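Les reflets, encore les reflets

Je vous avais promis la suite de mes aventures avec le planificateur local, et puis le mois d'août a filé, comme toujours, entre les confitures et les mises à jour qui cassent tout. Me revoilà donc, avec un café et une carte de coûts enfin présentable (enfin, presque).

Pour ceux qui prennent le train en marche : Dernilari, c'est ma petite couche de perception, celle qui décide où le sol est libre et où il ne l'est pas. Elle se débrouille très bien sur la moquette et sur le béton. Sur du carrelage blanc brillant, c'est une autre histoire ! Chaque lampe du plafond se retrouve par terre, le calcul de profondeur voit un trou sous la tache lumineuse, et le planificateur contourne gentiment un gouffre qui n'existe pas. Mardi, j'ai rejoué 615 trajets enregistrés, et 41 finissaient par un arrêt complet devant une flaque de lumière.
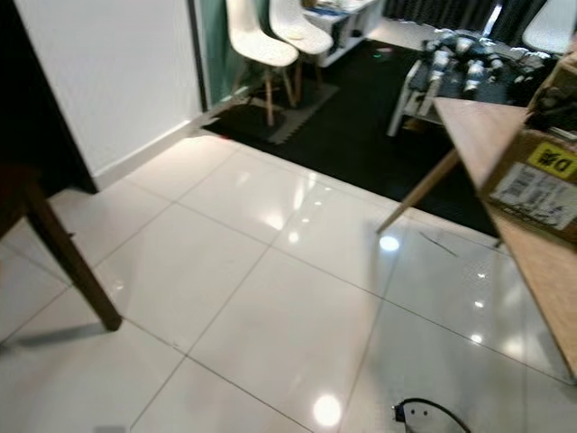

Les taches saturées, il suffit de les masquer avant le calcul de profondeur, m'écrivait Kaewsai sous le billet précédent, et de laisser la carte se souvenir de ce qu'elle avait vu juste avant. J'ai d'abord fait la moue, je l'avoue, parce que j'avais peur d'effacer un vrai obstacle clair posé au sol. Mais avec une mémoire de 900 millisecondes, le reflet se déplace avec la caméra alors que le carrelage, lui, reste à sa place, et les deux se séparent très bien. Il reste 4 arrêts sur la même série.

Prochain chantier, les câbles. Une boucle noire sur des carreaux blancs, ça se voit à l'œil nu, mais c'est si plat que la profondeur passe dessus sans rien remarquer. Je pense ajouter une petite segmentation en couleur, quitte à perdre un peu de cadence. Le code est dans la branche Stisgate, les commentaires sont ouverts, et si quelqu'un a déjà réglé ça proprement, je suis preneur !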